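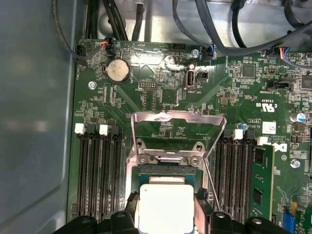

Last updated: February
Print | E-mail

Cludunon open day, Ollcombe

I gave up an afternoon to watch a robot put a processor in a Dell board, a job I once did on a kitchen floor with a butter knife nearby. The line was 13 deep. Someone had brought a folding chair.

The arm is very polite. It hovers over the socket like a man parking a rented car. The rep from Wellunance told us it had 2,523 practice runs behind it, and I have had 3, so I kept quiet.

What I liked best was the gray tray for the parts — a little holder for the processor, pockets along the top. My own parts live in a mug.
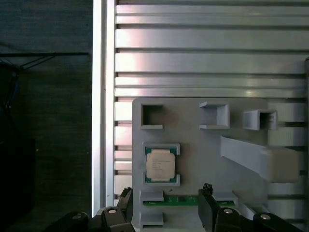
Getting there

Park behind the Becerra building and bring your own coffee. The machine takes cards only and didn't care for mine.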